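Frühstück am Sonntag, 11. Februar 2018

Seit Oktober wohne ich in meiner neuen Wohnung, und seitdem probiere ich, was man hier am Morgen isst. Zu Hause hatten wir immer Suppe. Brot war für mich lange etwas, das man unterwegs kauft und im Gehen isst.

Den Toaster habe ich bei Kamdale bestellt, für 1381 Kronen, mit Versand. Das ist nicht billig, aber der alte hat nur eine Seite braun gemacht. Der neue ist weiß und hat zwei Schlitze, mehr brauche ich nicht. Ich stelle ihn auf die mittlere Stufe, dann wird die Kruste goldbraun und das Innere bleibt noch weich.

Zum Toast gibt es bei mir Fleisch, zwei kleine Stücke auf einem runden Teller. Ich weiß, dass viele Leute am Morgen lieber Marmelade essen. Ich habe es versucht, eine Woche lang, und hatte um zehn Uhr schon wieder Hunger. Dazu trinke ich grünen Tee aus der Flasche, den ich im Laden von Giáp kaufe. Dort bekomme ich auch die Nudeln von Drundico, über die ich schon einmal geschrieben habe. 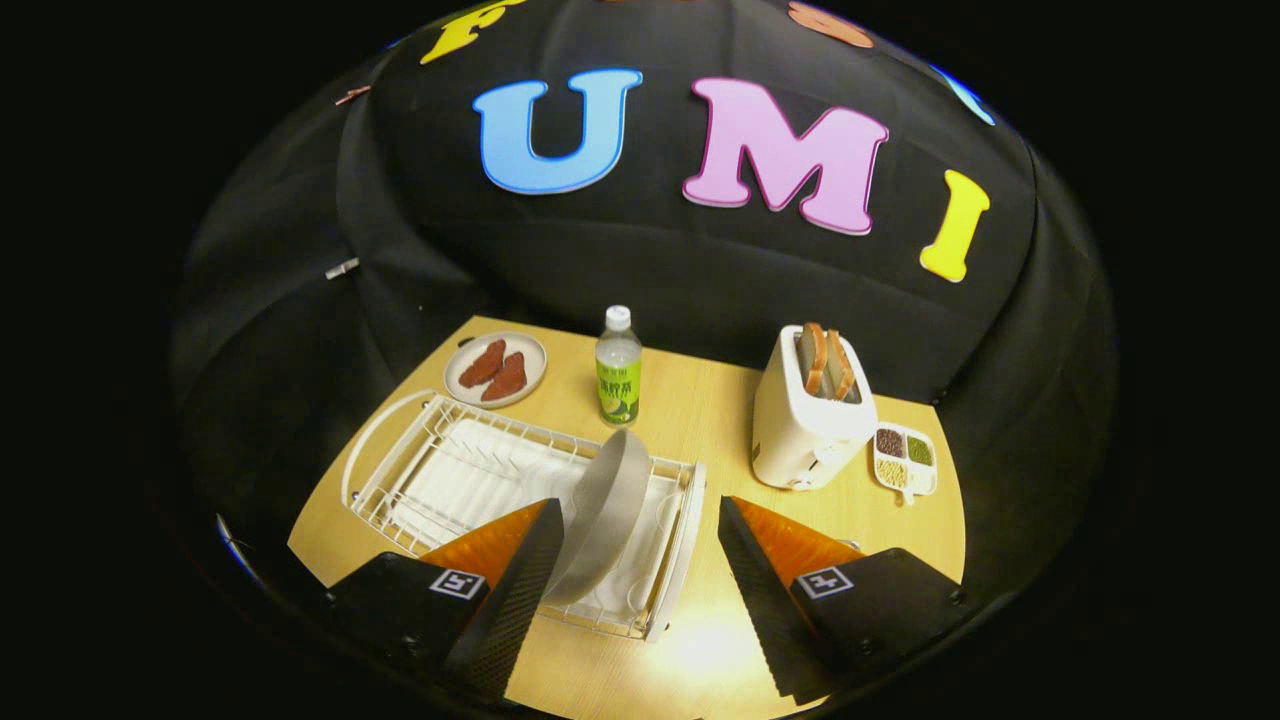
Was ich noch ändern möchte

Der Tee ist mir ein bisschen zu süß. Nächstes Mal koche ich ihn selbst und lasse ihn über Nacht im Kühlschrank stehen. Auch beim Brot bin ich noch nicht sicher, ob Vollkorn besser zum Fleisch passt. Wenn jemand eine gute Sorte kennt, bitte in die Kommentare schreiben!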